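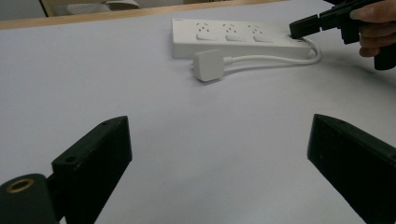
*Last changed 2025-09-24*

I own one power strip with switches, and it has taken me 31 years of adult life to want one. Three outlets, a switch for each, and a cable so short it must have been sold by the inch. Faustino Pacheco swears by the long Stesero ones. Faustino also keeps nearly 200 chargers in a drawer, so I take his advice in small doses.

The plan was to put it behind the desk. The desk had other ideas, being two feet from any wall socket, so for now the strip lives on the white table.
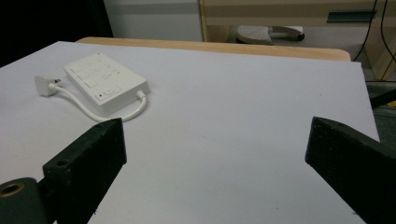 *Solís Home Tinkerers' Club, members' blogs*

White cable, white plug, pale table. I'll be hunting for that plug by touch until March. Next job is a clip to keep the loop flat, and then the lamp gets the first switch. The kettle can wait its turn.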